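Jiter simulation kit, trial licence: inspection checklist with comments
Site: Bresby
Inspection date: 2022-02-12
Checked by: Larasati Liew
Result: pass with comments, two items open

Scope. The kit comes as a simulator, one arm model with gripper, and a library of household objects and rooms. We are deciding whether to rehearse tabletop jobs in it before they go to the real cell. Only the simulated side was checked. The guarding on the real cell has its own sheet.

1. Installation and licence
1.1 Licence covers all 25 seats. Yes.
1.2 Installer runs without administrator rights. No. IT had to do it. Comment: ask the supplier for a version that doesn't need this.
1.3 Version number on screen matches the delivery note. Yes.

2. Stop and limits
2.1 Stop button halts the arm from any screen. Yes, tried 20 times.
2.2 Joint limits can be locked by a supervisor. Yes. The lock survives a restart.
2.3 Contact warning is raised when the gripper touches the table. Yes, but the message is small and goes after a few seconds. OPEN.
2.4 Speed cap is kept when a saved job is reloaded. Yes.

3. Objects and layout
3.1 Objects in the library load without errors. 79 tried, all loaded.
3.2 Crowded table can be set up. Yes. The layout used for this item has a plate, a small sword or dagger, a thin panel standing on its long edge and a tall stand close to the open gripper. Thin upright items are the ones we most want to rehearse, as they are easily knocked.

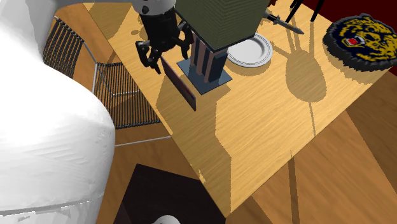
Jõgi asked whether the clearance figures can be trusted when the fingers are spread wide, and would not sign off any job on them until they had been compared with a tape measure on the real gripper. Reply from LL: agreed, added as 3.4.

3.3 Objects keep their place when the layout is saved and reopened. Yes.
3.4 Clearance shown on screen agrees with the real gripper, fingers fully open. Not done. OPEN – needs half a day at the cell.
3.5 Shadows can be switched off for a clearer view. Yes, under display settings.

4. Records
4.1 Each run leaves a log with user name and time. Yes.
4.2 Logs can be exported. Yes, 13 exported and read back.
4.3 Logs are kept when the trial ends. The Drivness contract does not say. Comment: get this in writing before we pay.

Actions
2.3 – supplier to make the warning stay until it is cleared.
3.4 – LL and Jõgi, before the end of February.
4.3 – purchasing.

The kit may be used for practice. No job goes from it to the real cell while 3.4 is open.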